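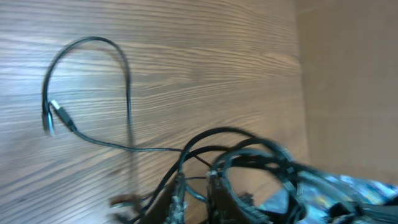 Black USB cable on a wood-grain surface.

Lukwood Desks and Storage: Frequently Asked Questions
Last revised January 2025

This page covers the Plorero desk series and the Dramside storage series. For built-in cabinetry, see the separate contractor sheet.

Ordering

What is included with a Plorero desk?
One top, two leg frames, one rear crossbar, a hardware bag, a 4 mm hex key and a printed assembly sheet. The cable tray, modesty panel and drawer are sold separately. Power strips and cables are not supplied with any model.

Can I order a top without legs?
Yes. Choose "top only" on the product page. Tops sold alone come with pilot holes drilled for Plorero leg frames. If you plan to use another maker's legs, choose "undrilled" at checkout. Undrilled tops are made to order and can't be returned unless they arrive damaged.

What sizes are available?
All Plorero tops are 700 mm deep. Widths are 1200, 1400 and 1600 mm. Custom depths are not offered, as the leg frame is made in one depth only. Custom widths between the standard sizes are available on orders of four or more tops.

Is there a trade discount?
Trade pricing starts at orders of $1,000 before tax. Send your resale certificate with the first order. Discounts are applied to the invoice and do not show in the online cart.

Can I change an order after placing it?
Stock items can be changed until a packing slip has been printed. The order status page shows "Packing" at that point. Made-to-order items can't be changed once the deposit clears.

Delivery

Who delivers my order?
Small parcels ship by ground service. Desks, tops and assembled Dramside units ship with Mykhailiuk Freight. The freight office will call the number on the order to set a delivery window. If the number is wrong, the shipment goes back to the depot and a redelivery fee applies.

Does the driver bring the desk inside?
Standard freight delivery is to the curb or the first threshold. Room-of-choice service can be added at checkout. Neither service includes assembly or removal of packing.

What should I check before signing?
Look for crushed corners, torn strapping and tipped indicators. Write any damage on the delivery receipt before you sign it. "Subject to inspection" is not accepted by the carrier as a damage note. Photograph the carton on all sides and keep the packing until the claim is closed.

Are there seasonal cutoffs?
Freight pickups stop for the last full week of December. Orders placed in that week enter the queue when the warehouse reopens.

Surfaces and finishes

What are the tops made of?
There are two constructions. The standard top is a particleboard core with a printed melamine face. The veneer top is an MDF core with a real wood veneer on both sides and a clear lacquer. The product code ends in M for melamine and V for veneer. The code is also stamped on the underside, near the left leg frame.

How do I tell which one I have if the stamp is missing?
Look closely at the front edge. On a melamine top the edge band has its own printed pattern and the grain does not run over from the face. On a veneer top the grain lines meet the edge band closely, and there is no repeat along the length of the top. A printed pattern repeats at a fixed interval, which is easiest to see on the wider sizes.

Will my Dramside unit match my desk?
Units ordered in the same finish code are cut from the same material but may come from different batches. Small differences in tone are normal. Veneer also darkens with exposure to daylight, so a new unit next to an older desk will usually look lighter for the first several months.

Why do the side panels have no grain?
Dramside side panels in the beige and white codes are plain matte. Only the top and drawer fronts carry a wood pattern in those codes. The full-grain version has an F in the code and costs more.

What can I clean it with?
Use a soft cloth, slightly damp, and wipe dry. A drop of dish soap is fine on either construction. Do not use ammonia, acetone, abrasive cream, melamine foam or furniture wax. Wax leaves a film on melamine that collects dust and has to be removed with several passes of soapy water.

How much heat can the surface take?
Melamine tops are rated for brief contact up to 195 degrees F. Veneer tops should be kept below this. Use a trivet under mugs and any appliance with a heated base. A white ring in the lacquer is trapped moisture and will often fade by itself in a few days. A brown ring is a burn and is not covered by the warranty.

Do rubber feet leave marks?
They can. Some black rubber compounds react with lacquer and leave a yellow or gray stain that can't be cleaned off. Put felt or a clear polycarbonate disk under monitor stands, speakers and docks on veneer tops. The same applies to soft cable jackets left in one place for a long time, especially in direct sun.

Power and cable routing

Which grommet size do I need?
The 60 mm grommet takes a standard plug and several thin cables. The 80 mm grommet takes most laptop power bricks. Holes can be drilled at the factory or on site. On site, use a sharp hole saw, clamp a scrap board underneath, and drill from the face side until the pilot bit comes through. Finish from the underside.

How much slack should I leave?
Leave enough to pull each device to the front edge of the desk without moving the connector. Gather the rest in the tray in wide loops. Tight coils held with zip ties put a constant bend on the conductors, and the jacket takes a set that is hard to remove. Hook-and-loop straps are preferred.
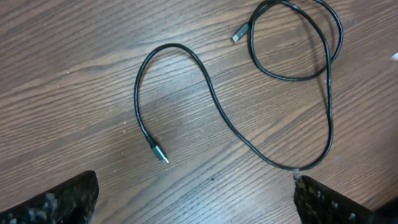

Route power cables on one side of the tray and data cables on the other. Where they have to cross, cross them at a right angle. Keep any joint between a cable and an extension inside the tray, where it can't be pulled from below.

Can I staple or glue cables to the underside?
Adhesive clips are fine. Clean the area with a dry cloth first and let the adhesive set overnight before loading it. Staples are not recommended in particleboard, and any damage to a cable jacket from a staple is a fire risk.

What size power strip fits the tray?
The tray holds a strip up to 16 inches long with the outlets facing up. Surge protectors with wide housings may need to be mounted on their side. Don't connect one strip to another.

Load and assembly

What is the load rating?
A Plorero desk is rated for 195 lb, evenly spread, on all widths. The rating assumes that the rear crossbar is installed. Without the crossbar the desk should not be used at all. A single clamp-mounted monitor arm should sit within 8 inches of a leg frame, with a steel reinforcing plate above and below the top.

Can one person assemble a desk?
Two people are required for the 1600 mm width and advised for the others. Assemble upside down on carpet or on the flattened carton. Start all bolts by hand before tightening any of them. Do not use an impact driver. The threaded inserts will spin if over-torqued, and a spun insert has to be drilled out and replaced.

The desk rocks. What is wrong?
Check the floor first by turning the desk end for end. If the rock stays with the desk, loosen the four crossbar bolts, press down on the center of the top, and tighten them again in a diagonal order. Final adjustment is made with the leveling feet, which have half an inch of travel.

How do I remove a Dramside drawer?
Pull the drawer fully open. Press the left lever up and the right lever down together and lift the drawer out. To refit, push both runners all the way in, set the drawer on them and close it firmly. If the front sits at an angle, one runner has not latched.

Returns and warranty

What is the return period?
Stock items can be returned within 100 days of delivery, in resaleable condition and in the original packing. Return freight is paid by the customer unless the item is faulty. Refunds go to the original payment method.

What does the warranty cover?
Leg frames, crossbars and drawer runners are covered for ten years. Tops and panels are covered for five. Coverage includes delamination, edge band failure and broken welds. It does not include scratches, water damage from standing liquid, heat marks, fading, or holes drilled on site.

Do you sell spare parts?
Hardware bags, levelers, grommets, runners and edge band touch-up sticks are kept in stock for current models. The edge band for the discontinued walnut code is sold out. Have the product code ready when ordering, including the last letter.

How do I make a claim?
Use the claim form on the support page. Attach one photo of the whole item, one of the problem and one of the stamp on the underside. Claims without the stamp photo are processed, but proof of purchase will be requested.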